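4. Planning the equipment budget

The cell was costed before anything was ordered. We had one grant year to work with, and the purchasing office at Bondilley wanted a single list in January covering the arm, the gripper, the cameras and every consumable through to the end of the trials. This section sets out what we planned to buy, what we bought, and where the two differ. The sorting task used for planning was picking small dark objects out of a heap of leaves in a pan, with a red collapsible container standing behind it (Figure 3).

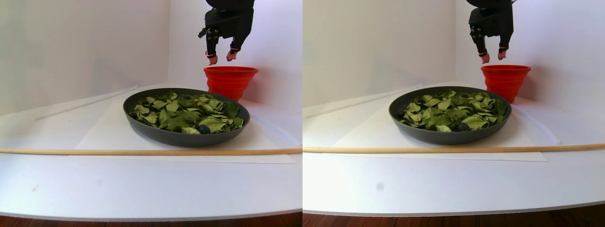
Gareth Cheetham

Figure 3. Workspace for the sorting task, two views.

4.1 Gripper and fingertips

Two quotes were received for the two-finger gripper. Dredusport offered it at $3,054 with a service plan, and Crabtree at $2,690 without one. We took the Crabtree quote and put the difference toward spare fingertip pads. The pads are soft and wear faster than any other part of the hand, so we treated them as a consumable from the start and gave them their own budget line. A set costs $60. We had allowed for two sets over the year and should have allowed for more.

Soft pads were chosen over hard ones after talking with two groups who handle produce. Hard tips are cheaper and last longer, but they bruise fruit and they need tighter force control, and the time spent on tuning has to be paid for too. The spare pads were ordered together with the gripper to save a second delivery charge.

4.2 Cameras

The plan called for a pair of views across the table and one wide view from close to the fingers. The close view was nearly dropped in the first round of cuts. It was kept for the moments when an item is held between the pads over the leaves and the operator needs to judge the grip.

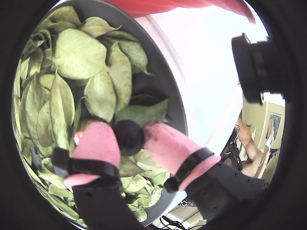
Cabling was left out of the first draft altogether. Longer leads, clips and a powered hub came to $228, and all of it had to come from the contingency line. Anyone planning a similar cell should price the cables in the same sitting as the cameras – the two are rarely sold together, and short leads limit where the arm can go.

4.3 Table, containers and test items

Very little was spent here. The work surface is white, with a sheet of white paper laid under the pan. The pan and the red container are household goods, and we suggest that others start the same way. Purpose-made bins from Skurnix were priced and put off until the layout is settled. Moving a pan costs nothing, while a fixed bin means new brackets each time the layout changes.

Leaves and berries are the one cost that does not end. They were budgeted by the week and bought locally. Figure 3 also shows the size of the job as planned: one pan, one container, and a few items to find among the leaves.

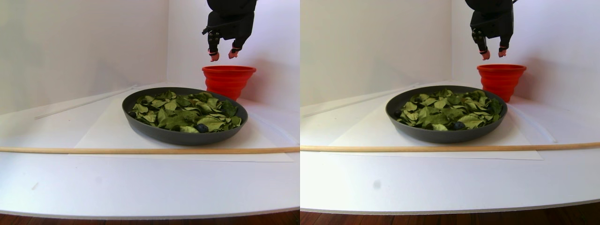

Last modified: 16 May 2025

4.4 What we would change

The arm was the largest line and the easiest to plan, as the price was fixed and the delivery date held. The small lines were harder. For a second cell we would double the allowance for pads, move cabling out of contingency, and ask for the service plan as a separate quote so that it can be compared on its own. We would also keep one month of consumables in stock before the trials begin.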